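New Grastura record is done, and we're taking it on the road

July 2023

Okay, I've been sitting on this one for weeks and the label finally said I could talk, so: the second Grastura album is finished! It's called Trudier, it has eleven songs on it, and it comes out in October on Drarnico. I play guitar on all of them, slide on most, and I sing backup on a couple where the others let me near a microphone.

If you came to any of the spring shows you've already heard a few of these tunes, in rougher shape. The slow one in open D that we kept closing with is on there (it finally has a title, it's "Ferry Money"), and so is the fast shuffle that fell apart on us twice in one night. We got it in the end, third take, and I broke a string on the last chord and we left that in. 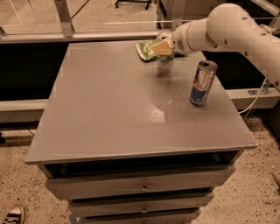

We cut the basic tracks in Lagos over 4 days, which was a crazy short time for that many songs, but the band had been playing them live for months and we just set up in one room and went. Bass amp in the hallway, drums by the window, me squeezed in next to the organ with my knees up against the Leslie cabinet. The power went out on the second afternoon and we kept going with an acoustic guitar and hand drums, and that's the version of "Long Way to the Well" you'll get on the record. I tried to redo it later at home with a proper electric part. It was fine. It was clean. We used the first one.

The horns were added back here over a weekend, and then I spent most of the spring bugging our mix engineer about the volume of my own guitar. Up a little, down a little, up again. I'm sorry and thank you.

Drarnico is pressing 3000 copies on vinyl for the first run, and 1343 of those were already spoken for when I checked this morning, just from the mailing list. I had to read that number a couple of times. Our first record took us two years to get rid of and I still have a box of them holding up a shelf in my practice room. So if you want the LP, maybe don't wait till the fall. There'll be CDs too (my mother insists on CDs) and of course it'll be on all the usual streaming places.

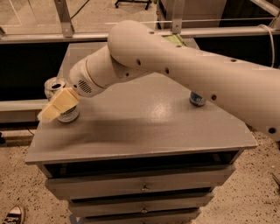 A lot of you have asked about the percussion on the single, the scratchy thing that comes in on the second verse, so let me clear that up. We had a nice store-bought shaker with us and it sounded too polite for the song. What you hear is a soda can with some dry rice in it and tape over the hole. Seriously, that's all! An aluminum can like the one standing near the corner of that gray cabinet will do it, and if you're going to try it at home, go light on the rice, a couple of spoonfuls. Too much and it just goes thud. Hold it sideways and roll it more than you shake it. Our drummer played it sitting on the floor and got so into it that you can hear a boot stomping along if you turn your headphones up.

The single is out now, by the way, and it's had 3639 plays in its first week, which may be small potatoes to some folks but I did a little dance in the kitchen. A blues station I used to listen to in the car as a kid played it late at night and a cousin of mine caught it by accident and called me yelling. I missed it, I was asleep.

As for shows, we're doing a release party in October with the full band, horns and all, and then a short run of clubs right after. I can't give you the rooms yet because two of them are still haggling over the date, but they'll go up on the shows page as soon as they're locked in. We'll do Trudier front to back in the first set and older stuff and requests in the second. I'm bringing the old resonator for a few songs, so be patient with me while I tune it. It hates air conditioning.

Before that, I've got a handful of solo acoustic dates this summer, mostly early evening, mostly outdoors, bring a chair. I'm also teaching a beginner slide workshop again, same as last year. You need a guitar you don't mind raising the strings on and a slide that fits your pinky. If you don't have a slide, write me first and I'll lend you one of mine, I have way too many.

Test pressings should get here in a couple of weeks. I'll be the guy sitting on the floor between the speakers, listening for clicks. If they sound good we're on schedule, and I'll post a few more of the songs before the release. Sign up for the mailing list if you haven't yet, the preorder link goes out there first.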